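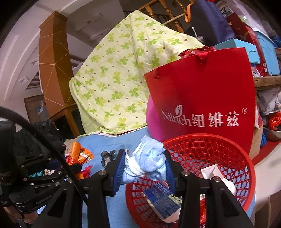
Notebook 7, page 31

Wednesday, August

Ball rebound again, and I'm sorry to whoever reads this after me because it is going to ramble a bit (I had a long morning with the tape measure and nobody to talk to).

Started just after nine with the two match balls from the Millov order and the older Brellow that has been living in the bottom cupboard. All three went up to 7 psi on the bench gauge. I left them alone while I had a cup of tea, then checked them again before doing anything else. The Brellow had dropped a touch, as it always does, so I topped it up and wrote the new reading on the sheet.

The drop rig is still set for 1.8 m to the underside of the ball, and I've left it there so that today's numbers can sit next to last month's. First run was on the maple panel. Both Millov balls came back nicely, well inside the band we pencilled in at the start of the summer, and I was very pleased with them! First ball best bounce 1,560 with the ruler in millimetres, measured to the top of the ball. The second ball was a shade lower but far steadier from one drop to the next, and if I were picking one for a Friday night game I'd have that one every time.

The Brellow was a sulky thing. It bounced true for the first few drops and then began to kick off towards the wall side, always the same way. I turned the valve round to face the door and the kick moved with it, so I'm blaming the ball and leaving the panel out of it for now. Worth somebody else repeating this with fresh eyes. I have put chalk on the seam where I think the trouble is, please don't wipe it off.

After lunch I moved on to the Drirard surface sample, the grey one that the school gym people have been asking after. It is softer than I had expected from the brochure. Everything came down lower on it, and the sound is quite different too, more of a thud, and I can imagine a point guard hating it for a week and then forgetting all about it. Did the full set with both Millov balls and only a half set with the Brellow. My knees had had enough of fetching it.

Wear drum: the counter read 970 when I stopped it to look at the grip. The pebbling is still sharp along the panels but it's going shiny next to the channels. I'd like to run another 300 turns before we write anything down as a result, and then do the grip test with dry hands and again with damp ones. Remember that the drum door needs a proper shove or the switch doesn't catch. I lost a good while to that.

Ko rang about the net cords. They can send the heavier sort, and I said yes please, one set, and we'll hang it on the practice ring first.

Still to do:
Rebound on the maple again with the panel turned end to end
Second half of the Brellow set on the Drirard sample
New battery for the bench gauge, it was flickering by four o'clock
Copy today's sheet into the big table (the July column is still half empty, my fault)

Rig is switched off, balls are back on the rack with the valves up.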